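Cloudy water after changing the filter sponge

Asked by Kirstin Tennant in Freshwater Beginners

Hello everyone. I have a 90 liter tank with neon tetras and one bristlenose. On Thursday I changed the filter sponge for a new one, and the next morning the water was white like thin milk. The fish are eating normally. Should I change all the water, or only wait?

2 answers

Rhona Niven
It is a bacterial bloom, I think. With the old sponge you threw away most of your good bacteria. Please do not change all the water. Take out one quarter, feed very little, and test ammonia every day. If you still have the old sponge and it did not dry out, put it back beside the new one.
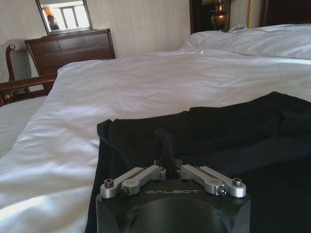
GALBOT lettering between the two silver fingers

My own tank needed nine days to become clear, and in this time I did not add any new fish. Next time, rinse the sponge in a bucket of old tank water, never under the tap.

Gavalas
same happened to me in March. i just waited and it went away. more air helps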